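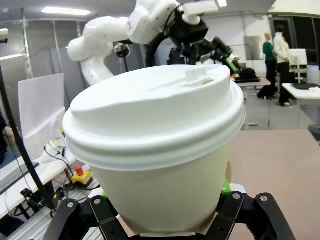 Vaso blanco de papel con su tapa de plástico puesta.

Compré en Verstraete el paquete de 100 vasos desechables Plernari con tapa, a 19 euros, para el café de la oficina. Llevamos gastado más de medio paquete.

El vaso es liso, sin dibujos ni logotipo, y se estrecha hacia la base. El papel es algo fino. Con café recién hecho se nota el calor en los dedos y a veces pongo dos vasos, uno dentro de otro. Con té pasa lo mismo. No se me ha reblandecido ninguno, ni siquiera uno que dejé con leche toda la mañana.

La tapa es lo mejor. Encaja justa y hay que apretar todo el borde, no solo un lado. Si se aprieta solo por delante, gotea por detrás al inclinarlo. La pestaña para beber es pequeña y con las uñas cortas cuesta levantarla. Una vez arriba se queda en su sitio.

Los vasos vienen muy encajados entre sí y es fácil sacar dos sin querer. Las tapas llegan en bolsa aparte; en mi paquete había una rajada.

Antes usaba los de Jirdale, más gruesos y más caros, con una tapa peor. Para llevar el café de una planta a otra prefiero estos. Para un trayecto largo en coche, no.

Le pongo cuatro estrellas de cinco. Volveré a pedirlos en abril.

Hanneke Van Leeuwen
2 de febrero de 2024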